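The Last Bus to Idley

My sister drove the 131 for seven years before they cut the route. It left Dutatbridge at ten past four, went out past the grain sheds and got to Idley before dark most of the year.

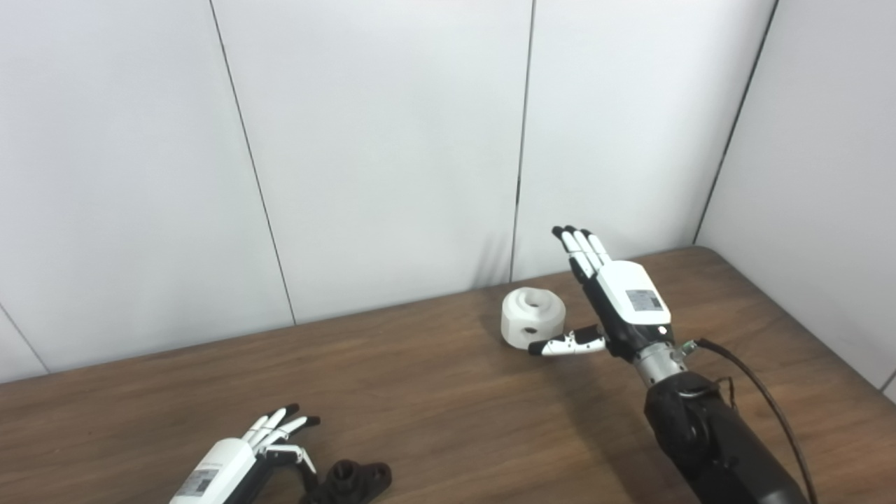

On the final Saturday she had four passengers. Two were boys going home from footy. One was an old man who had caught her bus every week to see his brother at Thibodeau. The fourth was me.

The old man sat up the front with a fruit cake on his knees. He asked her what he was supposed to do now. She said there was a community car, and you rang the council to book it. He said he didn't like ringing people.

At Thibodeau he stood up early, as he always did, and held the rail. He put the cake on the seat behind her.

"That's for your brother," she said.

"He died in March," he said. "I just like the ride."

She opened the doors and he got down. She waited until he was through the gate, which made us late into Idley. Then she washed the bus, both sides, and handed in the keys. We ate the cake at her place that night. It was a bit dry, and we had it with butter.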